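Stillwood, Laborbuch Zweiarmplatz
10. Mai 2021

Aufgabe wie zuletzt: Linker Arm holt ein grünes Schnurstück aus dem Becher, rechter Arm führt die Heißklebepistole zum grünen Ring, Klebepunkt setzen, Schnur andrücken, loslassen, beide Arme zurück in die Ausgangslage. Vorgeführt wird über die beiden Steuerarme, aufgezeichnet mit Osar. Stand vor Beginn laut Zähler 1556 Episoden, davon sind die aus dem Januar noch mit der alten Greifergeometrie und fürs Training gesperrt.

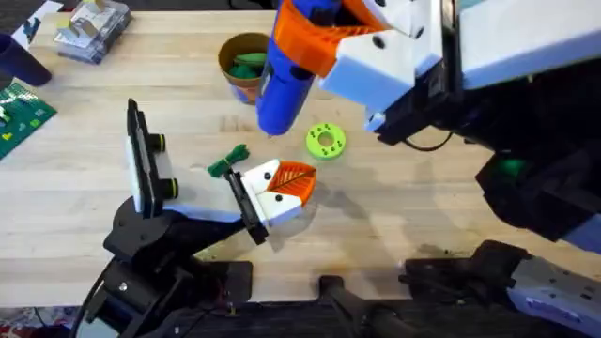

Malou Ingvarsson
Teleoperation und Datenaufnahme

Steuerarme eingeschaltet, Nullstellung abgeglichen. Der rechte lag im Handgelenk wieder leicht daneben, nach dem zweiten Abgleich in Ordnung. Den Versatz in die Osar-Konfiguration eingetragen, alte Datei unter gleichem Namen mit Zusatz "alt" abgelegt.

Erster Block: 108 Episoden. Die ersten davon sind nur zum Warmwerden, habe sie markiert. Man merkt nach der Pause doch, dass die Hände die Verzögerung erst wieder lernen müssen. Ich greife am Anfang zu früh zu und ziehe dann nach.

Greifen links: Schnurstück möglichst am Knoten fassen. Wenn die Finger nur die ausgefransten Enden erwischen, dreht sich das Stück beim Anheben und liegt später schief auf dem Ring. Zweimal umgegriffen, die beiden Episoden behalten und mit "Korrektur" gekennzeichnet. Sang hat im letzten Testlauf genau an dieser Stelle aufgegeben, also wollen wir solche Fälle im Datensatz haben. Wenn die Schnur ganz auf den Tisch fällt: Episode abbrechen, Stück in den Becher zurück, neu starten.

Die orangen Fingerauflagen mit den Rippen halten die Schnur besser als die glatten. Rechts an der Pistole ist der Unterschied kleiner, dort kommt es mehr auf die Schließkraft an. Schließkraft rechts von 400 auf 600 gestellt (Rohwerte aus Viscombe, keine Newton). Bei 400 ist die Pistole beim Absenken im Greifer nach vorn gekippt, bei 600 bleibt sie, wo sie ist. Servo wurde dabei handwarm, mehr nicht. Nach jedem Block trotzdem kurz anfassen.

Absenken rechts: Düse von schräg oben an den Ring heran, vor dem Ring kurz stehen bleiben, dann erst das letzte Stück. Ich hatte mir angewöhnt, in einem Zug durchzufahren. Sieht flüssiger aus, aber in den Aufzeichnungen ist der Moment vor dem Kontakt dann so kurz, dass für das Training kaum Bilder übrig bleiben.
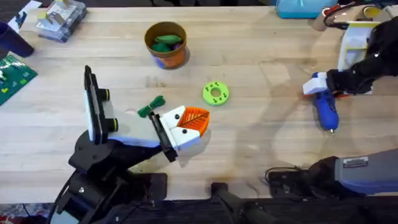

Beim Durchsehen kam der Einwand, das Anhalten vor dem Ring dürfe auch nicht zur festen Pause werden, sonst lerne Sang das Warten gleich mit und bleibe am Ende über dem Tisch stehen; besser sei es, langsam weiterzufahren und nur das Tempo zu senken.

Leuchtet ein. Im zweiten Block so gemacht. Geht schwerer als gedacht, weil der linke Arm in der Zeit ruhig bleiben soll und ich mit der linken Hand mitwandere, sobald ich rechts langsam werde. Ellenbogen auf der Tischkante abgestützt, damit ging es. Vielleicht eine Auflage an den Steuerplatz schrauben.

Lage des Rings zwischen den Episoden von Hand verändert, immer nur ein kleines Stück, dazu gedreht. Der Becher blieb im ersten Block stehen und wurde im zweiten mit versetzt. Bei den weit hinten liegenden Becherpositionen kommt der linke Arm nahe an seine Streckgrenze und fängt an zu zittern. Diese Positionen erst mal weglassen.

Kalte Pistole im ersten Block, im zweiten heiß. Zwischen den heißen Episoden Fäden von der Düse abgenommen (Pinzette, Arme vorher auf Halt!). Ein Faden hat sich in Viscombe als plötzlicher Sprung in der Kraftschätzung gezeigt, ich hatte es zuerst für einen Encoderfehler gehalten. Falls das wieder auftaucht, erst die Düse ansehen.

Osar hat einmal den Zeitstempel der linken Handgelenkkamera verloren. Neustart des Aufnahmedienstes hat gereicht, die betroffene Episode gelöscht.

Offen:
Grenzwert für die Streckung links in Viscombe eintragen.
Januar-Episoden endgültig auslagern.
Neue Schnurstücke zuschneiden, die jetzigen franst das viele Greifen immer weiter auf.
Sang auf dem ersten Block nachtrainieren, zweiten Block zunächst nur zum Vergleich.
Kabel am rechten Unterarm besser führen, schleift beim Zurückfahren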